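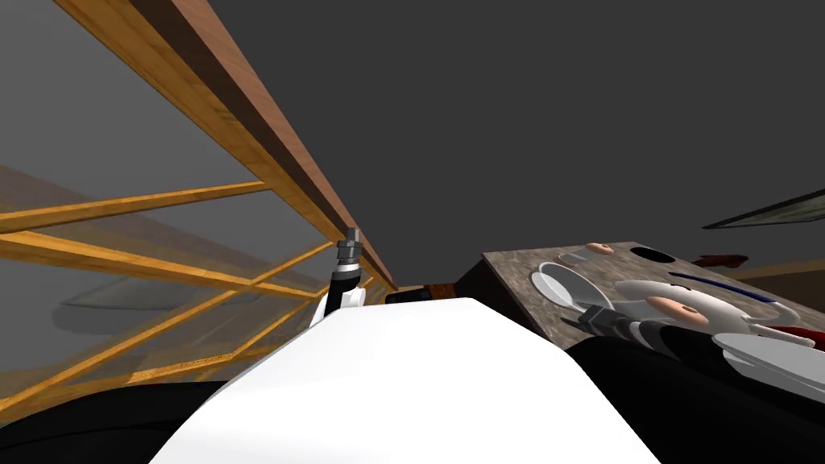 slatpile
Anyone here refinish a piece with glass in it without pulling the glass out? Got an old display shelf off a guy in Plestundale, been in my garage since June, finally want to start. Same general idea as that one, darker reddish-brown rail on top and thin light orange-yellow slats under it with gray glass sitting between them. Mine has 17 panes. Every one is puttied in from the back and the putty is like rock. I really dont want to take them all out. Plan was tape the edges, scrape, sand, wipe-on finish. Talk me out of it or dont.

oldmortise
Pull the glass. Every time somebody asks this the answer is pull the glass. You will scratch it. Grit gets under the tape and you won't see it till the tape's off.

slatpile
with putty like rock tho? I figure I break four or five getting them out. Gray glass isn't cheap to match

kettleblack22
Disagree with mortise. Did a china cabinet last winter with everything in place. Two layers of tape, a piece of cardboard cut to fit each pane, card scraper instead of sandpaper near the glass. Zero scratches. Slow as heck but slower than reglazing? no way.

oldmortise
One cabinet.

kettleblack22
one more than you've done with the glass in, I'm guessing

oldmortise
I've done plenty with the glass in. That's how I know. Putty softens with heat, use a heat gun with a shield over the pane, go slow, work a dull putty knife under it. I'd lose maybe one.

hinge_and_a_half
Heat gun on old glass is how I cracked two in a row. Steam is gentler. I used the Rastier steamer, the little one with the flat head, hold it on the putty a minute or so and it goes to cheese. But it raises the grain on thin slats so let it all dry a few days before you touch it.

slatpile
ok steam is interesting. the slats are thin, like pencil thin in places. would it warp them?

hinge_and_a_half
Mine didn't. Mine were oak though. What are yours

slatpile
no clue. light, soft, dents with a fingernail

oldmortise
Then I would not steam it. Or sand it much for that matter. Soft thin stock, couple passes with 100 and you've changed the shape of it.

kettleblack22
who is using 100 on lattice?? start at 220, finish at 400, by hand, done. Question is what's on it now. If it's shellac you don't need to sand at all, alcohol on a rag takes it off. Try a spot on the back

slatpile
Tried it just now. Got sticky and came off brown on the rag. So shellac?

kettleblack22
shellac. You just saved yourself a month. Small brush, alcohol, rag, little area at a time. Glass stays in, alcohol wont hurt it

oldmortise
Fine, if it's shellac leave the glass in. Should have been the first question. I'd still check the putty, if it's crumbling anywhere it needs redoing.

mrs_tungoil
Chiming in re the two tones. Please don't stain it all one color!! The light slats against a dark rail is the whole look. People always want to even it out and then it's just a brown box

slatpile
wasn't going to. well. I was thinking about it

mrs_tungoil
don't

hinge_and_a_half
Is it worth the work, what did you pay? There's a shop in Istbridge with something like it, no idea on age, asking 3000. Has been sitting there forever so take that how you want

slatpile
I paid 400 and a ride to the hardware store. Not selling, it's going in the hallway for my wifes teapots

oldmortise
For teapots check the joints before anything else. Glass plus pots is a lot of weight on pencil slats.

slatpile
joints are tight except bottom left, one wiggles. Hide glue or regular?

oldmortise
Hide glue.

kettleblack22
regular yellow glue is fine

oldmortise
Not if anyone ever has to take it apart again.

slatpile
going with hide glue, sorry kettle. Starting on the back tonight, will post when first section is done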